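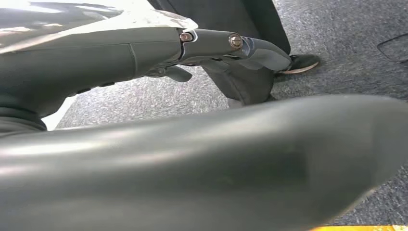
Figure 1. Wrist camera view during a teaching run. The near finger takes up most of the lower half.

Does Hand Guiding Beat Remote Control? Project report, Wenddale robotics lab course
Marit Moen and Tormod Strömberg

1. What we wanted to find out

The handbook for our course says that showing a robot a task by hand is easier for beginners than driving it with a remote. We could find no numbers behind the claim, so we tested it. The task was picking up a foam block and setting it in a tray. Marit taught it by moving the arm herself, and Tormod taught it with the Griron hand controller. Each of us recorded 15 demonstrations per method after switching places, and the recordings were used to train the same small policy with the same settings.

2. What the camera gets

Figure 1 is worth a look before anyone trusts our results. The two fingers cover a large share of the view, and the closer one is badly out of focus. Much of what remains is speckled carpet, along with a trouser leg and a black sneaker. None of that helps a policy find a block. We had read that a wrist camera "sees what the hand sees," and we now think that sentence is too generous. A person can look around their own fingers.

The shoe bothers us more than the blur. With hand guiding, the teacher has to stand within reach of the arm. If legs and feet keep showing up while teaching and are missing when the robot runs alone, the policy has been trained on a view it will not get again. We did not measure how much this matters, and we are wary of the reports we read that skip the question.

3. Results

Hand guiding was faster to record. It was also jerkier, and Tormod's runs had long pauses where he changed his grip on the arm. The remote runs were slow but smoother. In 10 test trials per policy, the remote policy placed the block 2 more times than the hand-guided one. We do not consider that a finding. One badly placed tray could account for it.

4. What we would change

The Hovodar software can crop the image before training, and we should have used it from the start - we only found the setting in January. We would also mark a line for the teacher's feet and record a set with the person well back, using the remote only. Our supervisor suggested collecting 500 demonstrations instead. We doubt that more of the same view would fix anything, but we have not tested that either.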